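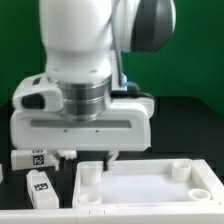 SECTION 13: FAULTS AND RECOVERY
Finger contact with the tray (Fault 908)

Applies to all Kiani arm cells fitted with the Grukance parallel hand and the four-peg tray.

Fault 908 is raised when the hand reports a side load on either finger while the arm is moving. The most frequent cause is a finger that has entered the tray at the wrong position and is bearing on a wall or a peg. A fingertip can dip below the rim of the tray by a small amount and be hard to notice from the operator's seat. Operators must look at both fingers from the side of the table before taking any action.

CAUTION: Do not clear the fault from the screen while a finger is below the rim. The controller will resume the stopped motion, and the finger may be bent or the tray dragged across the table.

CAUTION: Keep hands out of the space between the fingers and the tray until step 3 is complete. The blue indicator at the wrist must not be taken as a sign that the arm is safe to touch.

To recover the arm

1. Press the stop button on the pendant. Do not use the emergency stop unless a person is at risk — it releases the hold on the arm, which may sag.

2. Write down the fault number and the finger named in the message. Left and right are given as seen from the front of the cell.

3. Select Manual, then Hold. Wait for the pendant to display HELD.

4. Check that the coiled cable and the black cable behind the wrist are free along their full length.

5. Jog the hand straight up at the lowest speed until both fingertips are 40 mm above the rim. Do not jog sideways and do not open or close the fingers during the lift.

6. Inspect the fingers, the pegs and the inner walls of the tray for marks or cracks. Replace any damaged part.

7. Return the tray to its location marks. Confirm that the tagged blocks beside it are clear of the fingers and that their tags are clean.

8. Run the tray alignment routine (Section 7). If the reported offset is within limits, clear the fault and restart at reduced speed.

NOTE: A tray that has been moved by hand must always be realigned, even where no fault was raised.

If Fault 908 returns during the same shift, take the cell out of service and inform Siriporn Sitthichai at the Hostden service desk. Include the fault log with the report.

Revised August 26, 2019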